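Is the Rurklow two-arm kit good for soft things like fabric bins?

2 min read

Asked by Jomar Dela Peña

We are a small workshop and we want to buy the Rurklow kit with two arms, for moving storage bins on a table. The seller says it can hold soft goods without any change. Our bins are fabric, with sides that bend when you push them. Has anyone used it for this kind of work? I would like to know before I pay for it.

Answer by Siham Amrani

I have used this kit since March, mostly with striped fabric bins. My short reply is yes, but you must have patience in the beginning.

The fingers are good at the upper rim, where the cloth is stiffer. If you grip lower on the side, the bin folds and the arm pulls it away from its place. I set the grip force to 80 at first, as the booklet says, and it was too strong for us. Please start low and go up slowly.
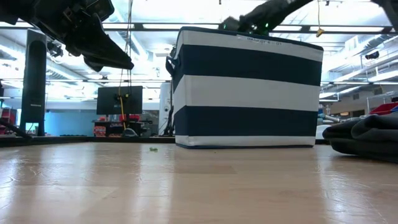
The second thing is the path of the arms. When both of them work over one bin, you should let one wait high until the other has finished. The Homow software has a setting for this, but it is hidden in the second menu and the name of it is not clear. I lost two days there.

Support answered me in five days - not fast, but the answer was correct. For the price I am satisfied.

Answer by Jerome Tagle

we returned ours. fingers wore out and new ones are expensive. try Costa

Answer by Trinidad Dimaculangan

I agree with Siham about the rim. I want to add that a full bin is easier than an empty one, it keeps the shape better. Ask the seller if the spare fingers are included, in our box they were not.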